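Zurkora Home Tasks: Second Progress Report to the Greenwood Fund
Prepared by the Setthorpe collection team
Reporting period ending September

Where we are

The collection count at the close of this period is 944 demonstrations. We would ask the Fund not to read much into that number yet. It is the figure the grant agreement tells us to report, and it is the easiest one to raise. A person at the controls can open and close the same drawer all afternoon and the count goes up every time. Whether the learning system gets anything out of the later repeats is a separate question, and on the evidence so far we doubt it.

In our first report we described the examples as "high quality and varied." Having spent this period watching them back, we want to withdraw the second word. They are varied by task name. Within a task, many of them are close to being the same recording: same starting position, same approach, same operator habits. We wrote that sentence before anyone had sat down and watched a full day of recordings in order, and we should have waited.

What was collected

Work in this period covered drawers, knobs, small kitchen items and bathroom fixtures. Drawers take up the largest share. They were chosen early on because they looked simple, and they are simple for a person. For the arm they involve finding a small knob, closing on it squarely and pulling along a line that it can't see. Operators learned to correct a poor grip with a small sideways nudge, and they do it so quickly that most of them were unaware of it until we showed them the playback. The learning system has picked up the nudge. It now does it when the grip is fine.
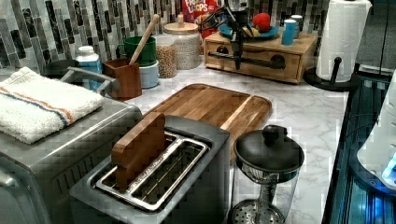 Kitchen work also raised an old disagreement on the team about how much should be left out on the counters. One side wants surfaces cleared so that the task is easy to read in the recordings. The other side says a cleared kitchen teaches the system about kitchens that do not exist. We have gone with the second view for this period. The cost is slower sessions and more abandoned attempts, and we can't yet show a benefit. If the next round of tests shows none, we will say so and go back to clearing some of the space.

We reviewed a set of recordings for usable quality and threw out 53. The reasons were mixed. Some had a gap between the arm's movements and the video. In others the operator paused long enough, hand off the controls, that the system would have been taught to wait for no reason. A smaller group was discarded on judgment alone, and we are uneasy about those. Two reviewers looking at the same recording did not always agree, and our written rule ("reject if the attempt is clearly poor") gave them nothing to settle it with. A new rule has been drafted. It is longer and a bit tedious, and it names specific faults. Recordings rejected under the old rule have been kept so they can be looked at again.

Bathroom fixtures

Bathrooms were added at the Fund's suggestion, and we argued against it at the time on grounds of space. We were partly wrong. Moving around in a small room is slow but it can be done. The harder part turned out to be surfaces. Polished tile and dark shiny metal give the wrist camera bright streaks that slide along as the arm moves, and an edge that looks firm in one view is gone in the next. Fast movements also blur the nearby cabinet fronts badly. Operators manage because they can look up from the wrist view and check with the other camera. The system is being trained on both views as well, but in tests it leans heavily on the wrist view in the last part of an approach, where that view is at its worst.
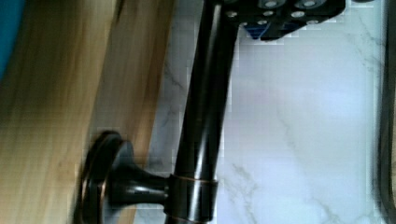 Slowing the final approach helps the video. It also makes each demonstration longer and changes the movement that is being taught, and an arm that has only ever seen slow approaches may handle everything that way. We have tried this with one operator so far. We do not want to adopt it across the team on that basis, and we would ask that it not be listed as a finding in the Fund's own summary.

Test results

The Starnham group runs the tests on our behalf, using a version of the system trained on our recordings. Their tasks are set up in rooms we have not collected in, and this is the part of the arrangement that we trust most. Of the nine tasks they tried, the system completed three to their satisfaction. All of those were drawer or knob tasks with a clear approach from the front. It completed none of the bathroom tasks.

Our own in-house checks looked much better, and we have left them out of this report. They were done in the same rooms as the training, with the objects more or less where the system had last met them. We gave them real weight last time and should not have. Anyone comparing the two reports will see what looks like a sharp drop in performance. We think the system is no worse than it was. We were measuring it kindly.

Problems and delays

Operator time remains the main limit. Concentration falls off before the end of a session, and the later recordings show it in hurried releases and corrections that come a beat late. We had been scheduling long sessions because setting up takes a good part of the morning. Shorter sessions with two operators taking turns have been tried and the recordings are cleaner. The daily count is lower. If the Fund continues to judge us by total demonstrations, this change will make us look less productive in the next report.

Labeling is behind. Each recording is supposed to carry a one-line description of the task, and the early ones were written by whoever was nearest the keyboard. "Open drawer," "pull drawer out" and "get drawer" may all mean the same thing or may not. Cleaning this up is dull work and it is only partly done. We have stopped accepting free text and now use a fixed list, with a box for anything that doesn't fit. The box is being used more often than we expected.

Plans for the next period

We propose to collect fewer examples per task and to change the starting position of the arm between every attempt. We will finish relabeling before adding any new task types. Bathroom collection will continue at a low level until Starnham has tested whether a change in lighting makes any difference to the wrist view.

We are not asking for additional money. We are asking the Fund to replace the demonstration target with one tied to the Starnham tests, even though on present results we would miss it. A draft of the wording is attached for discussion, along with the new rejection rule and the label list. Spending is within budget on every line except operator hours, which will run over if the paired sessions continue, and we would like a decision on that before the next block of sessions is booked.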